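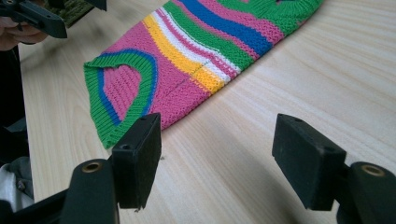 Hand-held grippers at the work table, with the striped knit vest used in the garment trials.

Progress report to the Rallness small grants program
Project: Clindomov, a shared-workshop build for folding and sorting clothes
Reporting period ending February
Prepared by Tülin Çınar, project lead

1. Summary

The project remains within its approved scope. The second hand-held gripper is complete, and demonstration recording has moved from towels to small knitted garments. Work on the bench-mounted arm is behind schedule by 4 weeks owing to a late delivery of bearings. We request no change to the total award, but we do ask for approval of one transfer between budget lines, described in section 4.

2. Work completed

Both grippers now share the same finger pad design. Ehsan Mohammadi revised the pad twice during the period. The first revision closed unevenly under load and was withdrawn after two evenings of use. The current version is held by a single screw from the top and can be changed at the table without removing the mount.

Recording sessions are held in the rear bay of the Poon workshop from 6:30 p.m., after the wood shop has closed. Kuo-hua Tai and King-fai Tu operate the grippers in turn. To date the team has recorded 203 demonstrations, of which 168 passed review and were kept. Most of the rejected recordings were lost to a timing fault between the left and right grippers – this was traced to a worn cable and has been corrected.

Knitwear has proved harder than towels. Ribbed edges curl at the armholes, and the fabric stretches when lifted from one side only. Operators have been instructed to take hold of the garment at two points before lifting. Striped items have been given priority in the current set, as the reviewers find it easier to judge from the stripes whether a fold is straight.

3. Work outstanding

The bench arm frame is assembled but not wired. Tien-fu Lau will complete the wiring once the shoulder joint has been fitted. The Canis control board has been tested on its own and performed as required. Sleeved garments have not been attempted and will be deferred to the next period.

4. Budget

Spending on printed parts exceeded the estimate because of the two pad revisions. We request approval to move $55 from the travel line to the materials line. Receipts are held by the project lead and will be supplied with the final statement.

5. Safety

No injuries were reported. One pinched finger guard was replaced. The emergency stop for the bench arm has been purchased and will be installed before the arm is powered for the first time.

6. Next period

Fit the shoulder joint and complete wiring
Record sleeved garments, beginning with children's sizes
Submit a revised parts list to Rallness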